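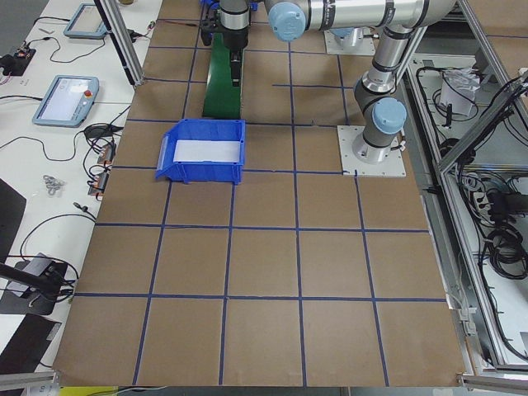

Fig. 1. Two-arm cell, cardboard surface with taped grid. The second arm's gripper holds the green piece behind the blue bin.

Unit 3: Can machines do chores yet?
Notes by Felista Kaijage. Read before the April lab.

Short answer: some chores, in some rooms, with someone nearby. These notes cover putting things away, a job that turns up both at home and on the shop floor.

3.1 What the job asks for
Putting a part in a bin sounds like one step. For a machine it is at least four: find the part, pick it up, find the bin, let go in the right spot. A person does all this while talking. A machine can fail at any of the four, and a small error early on (a grip a little off center) often shows up only at the end.

Look at the shape of the piece in Fig. 1. It is tall and flat, and it narrows toward the top. Held by its upper end, a piece like that can swing or tilt if it touches something lower down. The bin has a sloped, lipped front, so the direction of approach matters too.

3.2 Why the grid
Tape lines give people a simple way to say where things are and to put them back in the same place for the next run. A kitchen counter has no grid. When you read a success rate, ask how far the objects were moved between runs.

3.3 Numbers to be careful with
Moataz Belhaj's group at Duvimwood ran 2000 sorting cycles on one part and reported 97 percent success. With a mixed tray, they stopped after 395 cycles to change the grip settings. Both results are fair - they answer different questions. At 97 percent, a shop that moves 2000 parts a shift still has 60 to pick up by hand.

3.4 Homes
Dishes, laundry and toys are harder than shop parts. They vary more, they get left in odd places, and no one resets the room.

For the lab
Pick one chore you did this week. Write out its steps and mark the one you think a machine would fail first. One page, to Younes Metwally before noon.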